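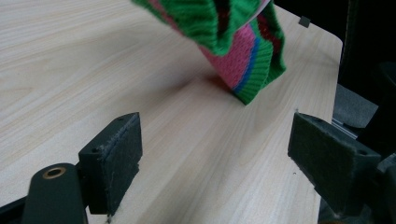
Laundry Table Tips from the Clatdale Robot Club

Our after-school club has spent most of this year on one chore, folding knitwear, and along the way we have picked up a good many habits that work just as well at home on a Saturday-sized pile of sweaters. A few parents asked for them in writing, so I sat down with a cup of tea and my notebook. Some are for people with hands and some are for people with grippers, and I have stopped trying to keep the two apart.

Clear the table first
Wipe it down and let it dry. A crumb you would never notice will work its way into a ribbed cuff and stay there until winter.

Pick up knits by the thick part
Chunky rib holds its shape when you lift it, while a thin stretch of sleeve will grow on you, quite literally. Our students learned this on a green and pink knit that has become something of a club favorite. Get hold of plenty of fabric, lift slowly, and let the hem hang a moment before you lower it.

Lower, then let go
Bring the hem down until it only just meets the wood, then lay the rest behind it, the way you would lay a tablecloth. Dropping the whole thing gives you a heap, and you will be smoothing it for ages.

Felt on the jaws
For the builders: bare jaws slip on wool, and grippy rubber tugs at the stitches. Felt pads are kinder. They do get fuzzy along the edges, and a little fuzz is fine. Trim the long fibers with nail scissors and replace the pad when you can feel the jaw through it. The same felt is lovely under chair legs, so save your offcuts!

Check your screws
Keep a small screwdriver in the laundry basket (ours lives in an old sock) and go over the jaws before each session.

Write down every fold
The Gethin team logged 166 folds before the spring meet and called 92 of them good enough for a drawer. It sounds fussy, but their notes showed that most of the bad ones started with a hurried pickup, and they slowed down after that.

We start up again in September. New families are very welcome, and so are outgrown sweaters, the thicker the better.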